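Avunbridge Learning Commons, Facilities Workshop
Notebook entry, July 3, 2018
Subject: Acoustic and booking trial, group study rooms, second floor
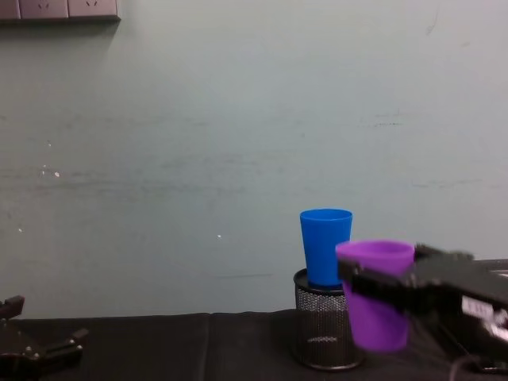 Kalkidan Ejigu disagrees with the draft finding that the second-floor rooms are underused, and asked that the objection be entered before anything else. Her reading is that students stop booking a room after one poor experience with noise, then work at the open tables instead, and that the booking record therefore understates demand. The point is accepted. The wording of the finding will be held until the second round of measurements is complete.

Booking record. The Rolero system was exported this morning for the period beginning in February. It returned 972 reservations for the group rooms. Of these, 374 were released automatically when no one checked in at the door panel within the grace period. The export does not separate a true absence from a group that arrived and did not touch the panel. Shahram Golestani has seen groups sit through a full session in a room the system listed as free, and was once asked to settle a dispute between two parties who both believed they held it. The release figure should not be quoted outside this office until the check-in step has been tested.

Door panels. The panel at Room 4 wakes slowly and needs a firm press in the lower corner. The panel at Room 6 showed yesterday's schedule until it was restarted. Both are on the older Pernent firmware. The update was requested in the spring and has not been scheduled. A second request went in today under the same ticket.

Sound. Measurements were made with the doors closed and a recorded conversation playing at normal speaking level in the adjoining room. Rooms 1 through 3 were acceptable. In Room 5 individual words could be followed from the seat nearest the shared wall. The seal along the bottom of the door is worn on the hinge side, and light from the corridor is visible under it. The ceiling void above the shared wall has not been inspected. If the partition stops at the ceiling tiles, replacing the door seal will give only a small improvement.

Room 7 could not be measured. A tutoring group was in session and had a valid booking. To be done before opening hours on the next available morning.

Seating. The Araya chairs on trial in Rooms 2 and 3 have been well received at the desk, with one repeated complaint: the casters travel too freely on the hard floor, and the chairs drift toward the corridor door. Soft casters are available from the same supplier. One set has been ordered for comparison. The older fixed chairs are to stay in Room 1 so that there is a room without wheeled seating for those who prefer it.

Comment cards. The box by the stairs held 71 cards. Most concern opening hours and belong with the front desk. Those that name a group room have been copied and placed behind this page. Several request a whiteboard that can be wiped clean, and the Room 5 board is in fact badly ghosted. It was treated with the standard cleaner twice without much effect. Resurfacing film is cheaper than a new board and will be tried there first.

Budget. The remaining allowance for this line is 3000 dollars, to be committed before the fall term begins. Proposed order of spending: door seals, whiteboard film, casters. Any work above the ceiling would need a separate request through the building office and should not be charged here.

Note added in the afternoon. K. Ejigu proposes a short paper form on the tables in Rooms 4 and 5 asking whether the group booked, whether it checked in, and whether it could hear its neighbors. S. Golestani has no objection provided the form fits on a half sheet and is collected at closing. Draft to be circulated by the end of the week.

Open items
Room 7 measurement
Ceiling void above the Room 5 shared wall
Pernent firmware, second request
Wording of the finding on room use

Avunbridge Learning Commons | Contact the Facilities Workshop | Copyright 2018 | Back to top
2 comments | 5 shares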